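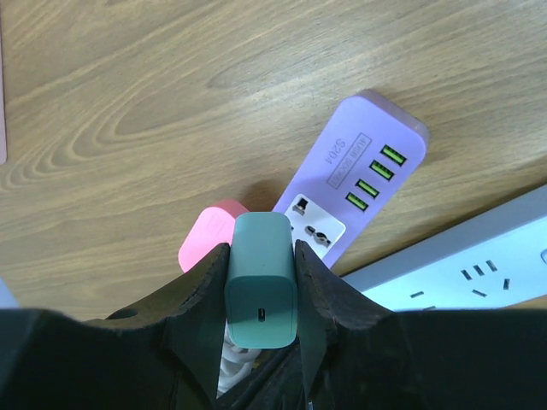
A reader wrote in after our last column to say that every charger in her house is white, that they all look alike, and that the family fights over them by suppertime. She wanted to know if anybody sells the things in colors a person can tell apart. I took her question to the owner of Nollel, the little housewares shop on the corner, who laughed and said she'd been waiting years for somebody to ask.

Filed under: Home & Family, Around the House
Print this article | E-mail this to a friend

"I started with the purple strip," she told me, pulling out the chair across from mine and moving a stack of catalogs so we could see each other. "It has the four USB ports in a row, so it's the one that stays put. Everything else comes and goes, but that one lives on the table." She keeps a teal charger and a pink one beside it, and at home, she says, the rule is simple. Teal is for the grown-ups and pink belongs to the kids, and if you borrow one you bring it back before bed.

I asked if the rule works. "Most nights," she said, and then she told me a long story about a school trip, a dead phone and a charger that came home in a lunch bag, which I would love to repeat if I had the room.

She didn't begin with color at all. For a while she tried name tags from Aridik, the kind you loop around a cord, but they slid down and got caught in the drawer. "Then I thought, well, I never mix up my towels," she said. "Why don't I mix up my towels? They're different colors!"

Search this site Enter keywords Go
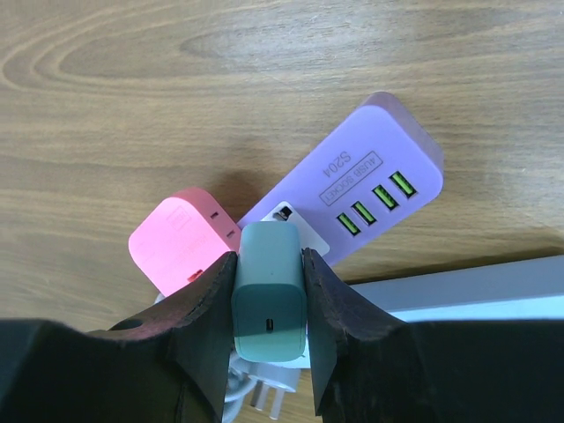

The drawer came up more than once, and I could tell it had been a sore spot. It used to hold every cord the family had owned since the first cell phone – she spent a whole Monday evening emptying it, testing what she could and setting aside the rest for recycling. "I kept 4 cables out of that drawer," she said. "I gave myself 15 minutes to decide on the last few, or I'd be sitting there still."

Her advice for our reader is to buy one bright charger first and see who claims it. Coil the cable loosely when you're done, she says, and don't wind it tight around the plug the way her father always did. She also likes to have all the charging happen in one spot, out where people walk by, and she was quite firm about that. "If it's in the bedroom, you've lost it," she said. "You won't see it again until you move."

I mentioned that some of us like a tidy table with nothing on it. She thought that over while she poured us both more coffee. "I like looking at the colors," she said. "It's a bit like having a bowl of fruit out."

Nollel is open until 6 p.m. most days, and she's happy to talk chargers with anyone who stops in.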